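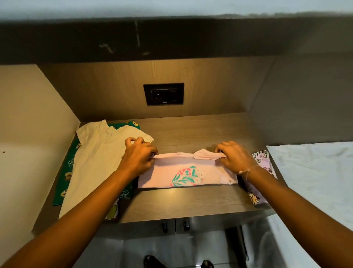 Step 4. Record the folding demonstrations

At this point you should have the head camera mounted, the clocks of both machines in agreement and the task sheet written (steps 1 to 3). Now comes the part that takes most of the day, and where I made most of my mistakes when I started.

We teach folding by bare hands first, and by remote control only afterwards. The hand recordings give the order of the movements and the places where the cloth is held. The remote control recordings, which are step 5, give the robot its own joint movements. If you do it in the other order, you will spend many hours driving the arms before you have decided how the shirt should be folded.

4.1 Choose the place

Use a flat surface at a height where your elbows stay a little bent. A counter built into an alcove is good, as the side panels stop you from moving too widely, and the robot will have such limits as well. A counter is also shallower than a table, so part of the clothes may hang over the front. I leave it so. Homes are like this, and the Trenden controller must learn to manage it.

Check the light before you start. A lamp above the counter is fine if your head does not make a shadow on the cloth. Lean forward as you will do when folding, and look at the preview on the laptop, not at the counter.

4.2 Put out the clothes

Leave the other clothes on the counter while you fold one of them. In my first set I cleared everything away for each shirt, and the policy then became confused as soon as a second garment was in view. Heather Mowat, who was checking my recordings, asked me to do all 34 of them again.

Mix plain and printed clothes. A printed front is useful: when the flowers or the letters come to the top, you can see in the recording which side is up, and the person who does the labels can see it too. Plain shirts are harder, so do not leave them for the end of the day when you are tired.

4.3 Make the fold

Start the recording in Wevska and wait until the counter on the screen shows 5. Then:

Lay the shirt flat with both hands. Do not shake it in the air. The arms cannot do this, and the movement is too fast for the camera.

Take one end of an edge with the left hand and the other end with the right hand. Pinch with the thumb and the first fingers only. Our robot has two fingers on each side, and a grip with the whole hand cannot be copied to it.

Turn the flap over and put it down before you open the fingers. Many people open them a little too early, and the cloth slides back.

Keep both hands in view of the camera during all the fold. If one hand needs to rest, let it rest on the counter.

When the shirt is a rectangle, take both hands away to the sides and hold still. Stop the recording with the foot switch.

A bracelet or a thin thread on the wrist does no harm to the hand tracking. Long sleeves that fall over the hand do harm it, so please push them up. Gloves are not allowed at this step.

4.4 How fast to go

Go slower than you fold at home, but do not stop in the middle of a movement. A T-shirt should take you 15 seconds or a little more. Timothée Texier folds much faster than I do and his recordings had to be stretched afterwards, which gave strange speeds at the grip points. Count silently in your head if it helps.

If you make a mistake, do not correct it quickly and continue. Either finish the fold as well as you can and mark the recording as "poor", or stop and begin again. Keep the poor ones. We use them later to train the part of the system that decides if a fold is acceptable.

4.5 Check before you continue

After each group of shirts, open the last recording and look at these points:

Are the fingertips visible at the moment of the grip?
Is the edge of the counter visible from start to end?
Did the head move suddenly? A small slow movement is all right.
Is the name of the garment on the task sheet the same as in the file?

The last one sounds too simple, but it cost us a week. In our set of 834 recordings there was a long row where each name was moved by one place, and Gerardo Quiambao had to watch them one after another to repair it.

4.6 Save the session

Close the session in Wevska before you switch off the camera. If the camera goes off first, the final recording is saved without its time stamps and the Jardine converter will refuse it. Copy the folder to the shared disk, write your initials on the task sheet and put the camera on its charger.

Step 5. Repeat the same folds by remote control

Use the same clothes and the same counter, in the same order as on your task sheet. The calibration of the hand controllers is explained on its own page, written by Mhairi Lindsay. Please do it first, even if the person before you has done it in the morning.

Last changed: 10 November 2022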